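The Tidy Shift

The people from Drikex came on a Monday in February, and by lunch they had taken over the furnished suite on the fourth floor.

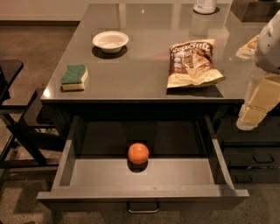
Kedir Gebreyes had cleaned that floor for nine years. He stood in the doorway with his cart behind him and watched the thing think about a drawer.

"It's faster once it knows the room," said the young man with the laptop. His badge said Evangelista, and it took Kedir most of the morning to understand that this was the man's name and had nothing to do with what he was selling.

"How long does it take to know the room?"

"Depends on the room."

Kedir nodded. He had trained eleven people on this floor and every one of them had known the room by the second day, including the boy who quit to sell phones.

The building was called the Nadau. It rented suites by the month to people whose companies had sent them somewhere they didn't want to be. They left in a hurry, usually, and what they left was everywhere: chargers, single socks, takeout sauce in quantities you would not believe. The cleaners had a word for it, drift. You cleared the drift first and then you cleaned. Drutari, which owned the Nadau and two other buildings out by the airport, had decided that clearing the drift was the part a machine could do.

"So your people are freed up," said the woman from Drutari. She had come to the meeting in the break room with a box of pastries. "You'll have time for the skilled work."

"Which is the skilled work?" asked Marta, from the third floor.

The woman looked at her paper. "Bathrooms," she said.

Nobody took a second pastry.

For two weeks Kedir was the robot's teacher, though they called it something else on his time sheet. He told Evangelista where things went. A dish went to the kitchen. Opened food went in the trash, unopened food went in the welcome basket, and what about food that was opened but clipped shut? Evangelista typed. Coins went in an envelope. Pills went in a different envelope and you called downstairs. A child's toy you put on the bed, on the pillow, even if the family had checked out, because half the time they came back up for it before they reached the highway.

"On the pillow," said Evangelista. "Any pillow?"

"The kid's pillow."

"How would it know which is the kid's?"

Kedir thought about it. He had never once had to ask himself. It was the side against the wall, or the bed with the bathroom light left on near it, or there were crumbs. "You can tell," he said, and saw that this didn't get typed.

They needed 3000 good tries, Evangelista told him, before Drikex would sign off. A good try was a thing picked up and put where it was supposed to go. Dropping it was a bad try. Putting it neatly in the wrong place was, for reasons that were explained to Kedir twice, sometimes a good try. The numbers went on a screen in the hall. When the count passed 200 somebody from the office came up and took a selfie with it.

He would say this for the machine, it didn't complain about its knees. It worked through his lunch. It was careful, too, more careful than the phone boy had been. But it was careful about everything the same amount. It approached a dirty fork the way you'd approach somebody's wedding ring, and Kedir worried that on the day there was a wedding ring it would have nothing extra to give.

"You could put that in the feedback," said Evangelista.

"Put what?"

"What you just said."

Kedir hadn't known he'd said it out loud. The feedback was a form with five faces on it, going from sad to happy. He picked the one in the middle.

In the third week they changed the schedule. A suite used to get 100 minutes, drift and cleaning together, and you could make that stretch or shrink depending on how the people had lived. Now it got 70, with the drift taken off the top as if it had been a separate hat you could lift off a man's head. The robot did its part first. Then you came in with your cart, and the surfaces were clear, and you cleaned.

Only you didn't just clean. You opened the drawers to see what it had put in them. You walked around with a remote in your hand wondering where it thought remotes lived. On Thursday Marta found a half-eaten sandwich in the welcome basket, squared up nicely beside the tea. She took it out and said nothing and finished eleven minutes over, and the eleven minutes were written down as hers.

"Tell them," said Kedir.

"Tell them with what? The face?"

He told them himself. He went up at four o'clock, when Evangelista was packing his cables into a hard case, and explained about the sandwich. Evangelista was sorry. He was a nice kid, that was the trouble with the whole business, everybody who came up in that elevator was nice. He said it was really useful. He said that checking behind the robot wasn't currently a category.

"A category of what?"

"Of work," Evangelista said. "In the system. There's no place to log it."

"But we do it."

"No, I know. I believe you."

Kedir went back down the hall. In 412 the surfaces were clear and the lamp was on, and his tablet had started the clock when he badged in. He left the cart at the door and went to the small bedroom first. There was nothing on the pillow. He got down on his bad knee and began with the bottom drawer.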